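Getting scuffs and sticky stuff off painted walls

I put off cleaning my walls for years. Floors, yes, windows, sometimes, but walls? Then one March evening I leaned a mirror against the hallway wall, saw the whole stretch of it in low sun, and oh my goodness. Gray smudges at hand height, a long black streak from a suitcase, and something by the light switch that I think was jam.

So here is what works for me, after plenty of trial and error (mostly error, sorry, dining room).

Dust first. I know, boring! But if you go in with a wet sponge you just make mud. I wrap an old T-shirt around a broom head and go top to bottom, corners included. My hallway takes 10 minutes.

Then the wash. A bucket of warm water, a small squirt of dish soap, and a soft sponge that you wring out until it hardly drips. Start at the bottom and work up – dirty runs on a dry wall can leave streaks that are a pain to get off. Rinse with a second cloth and plain water, then pat it with a towel. Keep well away from outlets, and go over the area near switches with a barely damp cloth.

For black scuffs I try a clean pencil eraser before anything else. It sounds silly but it gets rid of more than you'd think. If that fails, a little baking soda on a damp cloth, rubbed in small circles with hardly any pressure. The foam eraser pads are great too, but they're a very fine abrasive, so on flat paint they'll leave a shiny patch. Ask me how I know.

Tape residue and old sticky hooks: warm the spot with a hair dryer on low, then roll the gunk off with your thumb. Whatever stays behind gets a dab of cooking oil on a cotton ball, and then soapy water right after so the oil doesn't sit there.

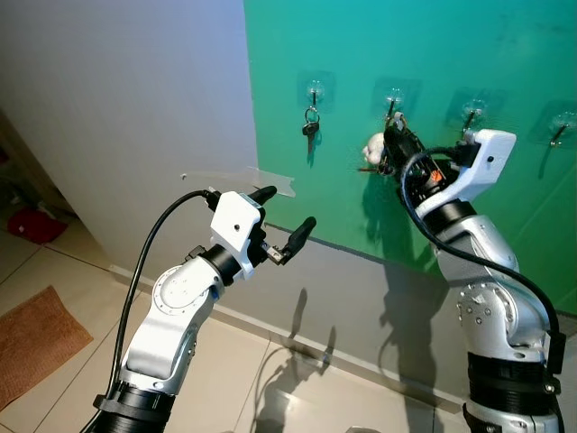
Strong colors are a bit trickier than white or cream. A deep green or a navy shows every rub mark, and some of the color can come off on your cloth, so test behind a door or down low where a chair will hide it. If the cloth picks up color, stop and switch to plain water.

And if a mark really won't budge, touch it up. I keep leftover paint in a jam jar with the room name and the color on a bit of masking tape, and I dab it on with a makeup sponge, feathering out the edges. Brushes leave little ridges that catch the light. Let it dry overnight before you decide you hate it – wet paint almost never matches.

Crayon gets its own page, I have a lot to say about crayon!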